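**Anyone else's shop moved to training the arms by hand?**

**plornska_lad** wrote:

Hello all. English is my second language, so please excuse if something is not clear. I work in garment finishing at Andstead, eleven years now. Before, my job was hanging, steaming and checking. In June the company bought two arms from Virex for the hanging line, and since then I am one of the people who make the demonstrations for them. We hold a gripper in each hand and do the task, and the recordings go to the training. The target for our group is 2,000 good recordings. At the moment we have 1,536.
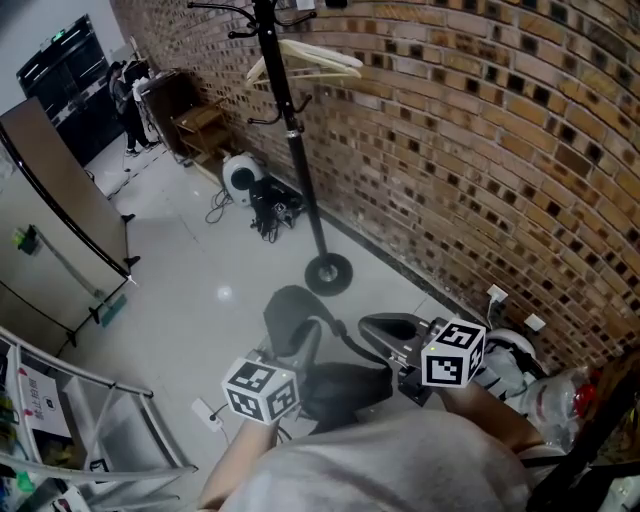 My question is about the pay grade. On paper I am still "finishing operator, level 2", but I don't finish any garments in this part of the shift. I do the same movement again and again, slowly, and I must think about each finger. With the marker cubes on top of the grippers I must also keep my wrists in a certain way, and by four in the afternoon my forearms are very tired. The coat rack is simple work for a hand and quite difficult work for a jaw, especially to put the hook of a hanger over a curved arm. I think this is a skill. My supervisor thinks it is "light duties". What do other workplaces call it?

---

**steamfitter_mum** wrote:

Light duties, my foot. Ask him to do a full arvo of it. We had the same argument at our place and got a separate classification, but only after the union organiser came and watched a session.

---

**nwankwo_nights** wrote:

I will disagree a little. I am on nights at the Nwankwo warehouse and we did 342 recordings last month between us. I found it easier than picking. No walking, no heavy cartons. If they call it a higher grade, they will bring somebody from outside with a certificate and we go back to the cartons. I would keep quiet and take the hours.

---

**plornska_lad** wrote:

@nwankwo_nights I understand this, and for a person with a bad back it can be a good job. But when the recordings are finished, what is my grade then? The arms will do the hanging. If my paper says only "finishing operator", I am an operator of a thing that the arms do.

---

**nwankwo_nights** wrote:

Fair point. I didn't think past the recordings. Still, I would get it in writing before I make any noise.

---

**gumboot_grey** wrote:

Check your agreement for a clause on "significant change" or "new technology". Ours says they have to consult before duties change, and they hadn't. Also keep your own diary of the hours, with the sore arms in it. A plain exercise book is fine.

---

**plornska_lad** wrote:

Thank you, I have found the clause, it is on the second last page. I will start the diary tomorrow. Does it matter if I write it in my own language?

---

**gumboot_grey** wrote:

No, mate, write it however you like. Just put the start and finish times in every entry.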